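Countertop Snack Rack

A countertop snack rack is a small open shelf for keeping jars, tubs and cans where you can reach them. I write most of the pantry entries on this site, and this is the one I get carried away with, so bear with me! The slatted bamboo kind is my favorite. Crumbs fall through the gaps and you just wipe underneath.

Picket-style sides are common (they look like a tiny garden fence) and they stop a tall jar from sliding off when you grab the one next to it. I like the big screw-lid jars at the back and a squat tub in front, so the short one doesn't disappear. 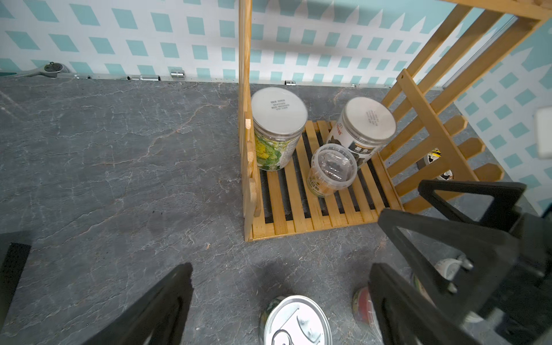 One tier or two

Racks come with one level or 2, and I'd go for two if you buy a lot of canned food. Cans are heavy, so I put them down low, pull tabs facing up, and save the top for clear plastic jars. You can see what's running out that way. My own habit is to leave a little space between containers, though by December that has gone out the window and everything is jammed in together.

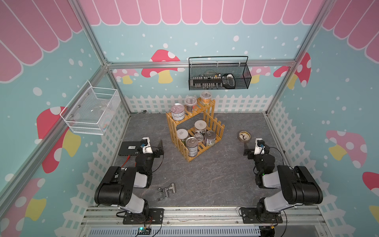 Two-tier bamboo rack with cans and other containers on both levels.

Names and makers

In the Damlow area people call it a fence shelf, and the Modimetti catalog lists it under "jar stands," which took me ages to find. Tretov sells one that comes flat with 3 spare slats.

See also: spice rack, can organizer, bread box

Last edited Sunday, March 10, 2024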